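Search the notebook Search

Thursday, September 6, 2018

Arm 2, wrist camera and gripper. Kam-wah Peng writing, with Haziq Ismail on the laptop for the first half and Chi-keung Tseng after lunch.

Good day on the arm! Long one too, so this is going down while I still remember which screw was which.

We started with the problem Yen-ting Tsang left on the whiteboard: wrist camera goes soft whenever the arm swings to the park pose. She thought the lens ring had backed off again. Haziq thought exposure. I had no opinion and went to get the 2 mm key, because the ring is the quick one to rule out. Ring was tight. Paint mark still lined up with the mark on the barrel from last time. So, exposure, and Haziq was smug for a good ten minutes.

What he found is that the Jototeck driver comes up in auto exposure after every power cycle, whatever is in our config file. The config gets read, the value gets set, and then the camera resets itself once the stream opens. On the bench with the arm still you would never catch it. Swing the wrist up fast and everything smears.
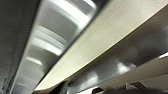
Wrist camera on an upward swing, auto exposure. Look at what happens to the light reflections on the gray part.

The cream panel edges hold up pretty well in that one and the shiny gray surface is mush, which fooled me into blaming focus on part of the image. Streaks are motion. Focus blur would have spread those highlights out evenly. Worth remembering next time somebody reaches for the lens ring (me).

Fix: set exposure again after the stream is open, with a short wait first. Haziq put in a 200 ms wait and it took every time. He tried 30 ms as well, to see if we could get away with it, and it failed on the second restart. Leave it at 200. The change is in the startup script with a comment. Gain is still on auto on purpose, so don't "tidy" that.

Then fingertips. The Wumex pads on the right finger had a shiny patch worn into them, so I swapped both sides. Never do one side only, the grip center moves and you'll chase it all afternoon. Steps, for Mei-kuen Lui, who asked:

- Air off, arm in hold, key out of the panel.
- Two screws per finger. They're short, and they love carpet.
- Peel the old pad from the tip end. Wipe the seat, let it dry completely.
- New pad on, press for a slow count of 30.
- Home the gripper before you ask it to grip anything. The closed position will have shifted a hair.

The old pads are in the parts drawer in a bag marked OLD. They are spares for nothing, I just want to compare the wear with the next pair.

After that, the slow close. Cycle counter said 212 closes on this finger setup before the swap, which is nothing, and the gripper should go to 2000 before we even look at grease. But it was sticking near the end of travel, only on the way in. Chi-keung found a burr on the inside of the left slide cover. Three strokes with a fine file, wiped out the dust, and it runs so nicely now. I opened and closed it far more than the test needed. Very satisfying noise.

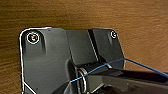 For fine approach work I still want the jog speed at the lowest setting, and I want the tool offset checked each time the pads come off. With new pads the tips meet a little earlier than the old table says. I wrote the new closed value in pencil on the inside of the cabinet lid, under the old one. It goes in the real config once Yen-ting has repeated it — one person's measurement isn't enough for that file.

A springy part is a really good check on all this, by the way. A block forgives you. Put a finger near a small coil and you find out fast whether your offset is good.

Floor cables next. Chi-keung wants them in a proper cover strip from Beltora, and I agree, we've talked about it long enough. He measured the run and is going to order one with a low profile, so the cart wheels can roll over it. Until then, please walk around and don't step across with the laptop in your hands.
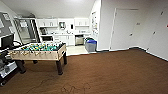
Room from the head camera, foosball table on the left. Cables on the carpet are what the strip is for.

The head camera is on fixed exposure already and doesn't have the reset problem. Different driver. Haziq checked the log twice to be sure.

Still open:

- Yen-ting to repeat the closed value, then update config.
- Ask Jototeck whether the reset is known. Haziq has the draft mail.
- Look at the right slide cover for the same burr. It feels fine, but I haven't had it off.
- More short screws. We're down to the last few in the tray.
- Somebody please bring back the fine file when they borrow it. It lives in the top drawer, left side.

Arm is parked, air is off, key is on the hook.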